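From: Anikó Balogh
To: brala-list
Date: April 23, 2018
Subject: Re: [brala] linens, spare room, what goes where

Quick one, have to be out the door in ten.

On April 9 Mala wrote:
> Before I come over with the car, can you tell me what is
> still out in the spare room? Last list said towels, sheets
> and "misc cloth", no idea what misc cloth is. Also do we
> need to buy boxes or are there some. I can get the flat
> ones, 5 to a pack, but not if there's already a pile.

Sorry, sat on this way too long. Don't buy boxes yet. Green sheet is down on the floor so nothing gets dusty, I'm sorting on top of it. Dark blue towel is folded, leave it how it is pls. The yellow and blue plaid is not folded, I'll get to it tonight. That's your misc cloth.

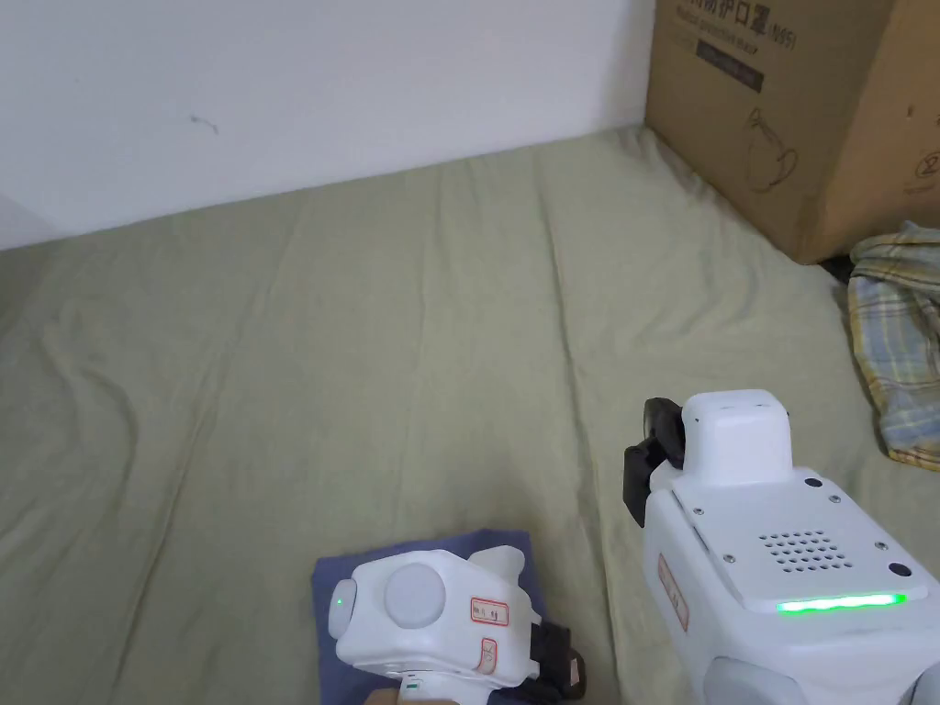
Brala Circular, no. 2132, p. 5

The big brown carton by the wall is the one that says N95 masks on it. I want it for the bedding, it's a good size and saves us a purchase. Please cross out the print with a fat marker or tape paper over it, otherwise somebody at the other end will put it with the medical stuff and we'll never see the sheets agian. Write LINENS on the top and on one side.

Order for packing: sheets at the bottom, towels next, plaid last. The green one goes in at the very end, shake it out on the balcony first. Tape both ways across the bottom. The Brandunex tape is in the kitchen drawer, the other roll is useless.

There's a little dark scuff on the white wall too, left of the box. Will try a damp sponge before we hand the keys back. If anyone has leftover white paint let me know, small jar is plenty.

Mala, side door is open untl six. Rest of you, kitchen things are a seperate thread, please don't answer that one here.

Anikó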